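The Long Life of a Good Pair of Jeans

Tuesday, June 13, 2023

My mother kept a mending basket beside the sofa, and as far as I could tell when I was a kid, it had no bottom. Things went in with a hole in the elbow or a dangling hem, and some months later they came out again, usually after whoever owned them had grown two inches and couldn't wear them anymore. I thought of that basket a lot this spring, when I finally pulled my oldest jeans off the closet shelf and had to decide what to do about the knees.

I bought them when I was 31, at a little store called Postgate that used to sit between a bakery and a shoe repair place, and I paid 78 dollars, a price that made me feel faint at the time. They were stiff as a board. I couldn't sit down in them comfortably until sometime in July, and I remember going to a cookout and standing up the whole evening with my paper plate, telling everyone I preferred it! But then they softened, the way good denim will if you leave it alone, and for years I wore hardly anything else on weekends.

There is a whole world of people who feel this way about their jeans, and they are very good company. I spent a Saturday with a group of them at Nivar, a fabric shop that pushes its cutting tables together once a month and lets people bring whatever needs fixing. One woman had a jacket that had belonged to her father. A college student had ripped the seat of his only decent pair getting over a fence (he didn't say whose fence, and we were all too polite to ask). Someone had brought lemon bars. By noon there was thread on everything, including the lemon bars.

What I learned first is that I had been doing patches wrong my whole life. I used to cut a square just a little bigger than the hole and sew it down tight, and then I'd wonder why the jeans tore again right along the stitching. The cloth near a hole is already tired, you see, and it can't hold a new seam. You want the patch to reach well past the thin part, and you want to round off its corners so they don't catch when you pull the jeans on. Wash the patch first, too, or it will shrink later and pucker up like a raisin.

The second thing I learned is how pleasant it is to do the stitching where people can see it. White thread on blue, row after row of little running stitches, a bit crooked where you got to talking. Mine wandered quite a lot. The woman next to me said that crooked rows wear just as well as straight ones, and I have chosen to believe her.

If you get to the point where the legs are past saving, and some do get there, the cloth still has plenty left in it.

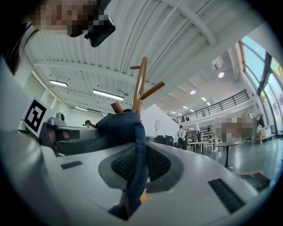
Dark blue denim, folded and twisted.

The backs of the legs are usually the strongest part, and one old pair will give you enough patches for several others. Pockets can be cut out whole and sewn inside a tote bag. The side seams, trimmed off in long strips, make a wonderful tie for tomato plants or a bundle of newspapers. A friend of mine braids them into rugs, and her back hall is the warmest spot in her house for bare feet.

As for my Postgate jeans, the knees took me two evenings and most of a baseball game on the radio. I am 49 now, and they fit a little differently than they used to, but I wore them to the grocery store the next morning and then straight out to the garden, where I knelt down in the wet dirt without thinking about it at all. They're in the wash as I write this. There's a loose belt loop I want to get to before the weekend.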